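Notes on learning to pick up cable ends
13 September
Filed under: research, assembly

The Makness project has reached the end of its second phase, and it seems right to set down what was learned before the report is circulated in October. The question put to the group was a narrow one. Can a two-arm cell, trained only on recorded demonstrations, take a named cable end from a bin of mixed parts and present it in a usable position?

Rigid parts gave little trouble. A solenoid or a circuit board has a shape that stays the same from one attempt to the next, and the earlier method, which we called Salliteo, dealt with both quite well. Wiring is a different matter. Leads cross, hide one another and move when a neighbour is touched, so that a plan made before contact is often out of date once the fingers have closed.

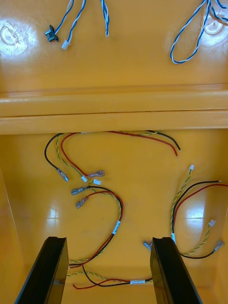 The revised method therefore makes its decision in 2 stages. In the first, the system proposes a terminal and a direction of approach, using the view from the fixed camera together with the view from the wrist. In the second, it stops short of contact, looks again from the wrist alone, and may either go on or withdraw. Withdrawal is not recorded as a failure. It is recorded as a separate outcome, and the training set was relabelled on that basis.

We began with nearly 3000 demonstrations. After the removal of duplicates and of runs in which the operator had changed the target part way through, 1965 remained. I should have preferred to keep more of them, but a mixed label proved worse than a missing one.

The main result is modest and, in my view, sound. With the second look in place, the system less often took hold of the wrong lead where terminals lay close together. Where they were well apart, the two methods could not be told from each other. The cost is time, as each attempt now includes a pause which an observer would notice at once.

Bright surfaces remain a weakness. Both the glossy bins and polished steel return highlights that shift as the wrist moves, and the depth estimate suffers accordingly - more so at close range, where it is needed most. 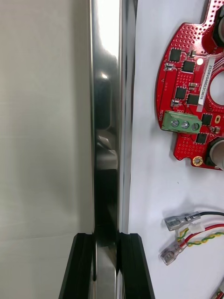
Layout and transfer between sites

The cell was first set up at Stodley and later copied at Liang, with the same bins but different lighting. A model trained at one site lost accuracy at the other. Adding a small number of local demonstrations restored most of it, and the fixed view seemed to benefit more than the wrist view did. We had expected the reverse, and I have no firm explanation to offer.

The order of the bins was also varied during these trials. It made no difference that we could measure.
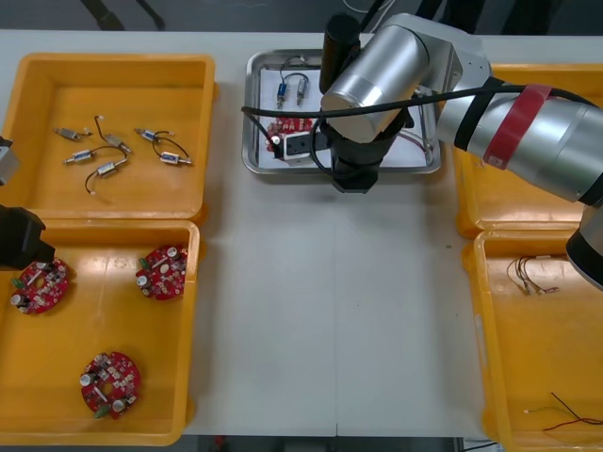
Work still to be done

The next phase will use a fresh set of 2000 demonstrations, recorded with the withdrawal label in use from the start. Placing the cable end, as distinct from picking it up, will be treated as a task of its own. The labelling guide is being rewritten at present - the section on crossed leads in particular - and will be issued with the October report.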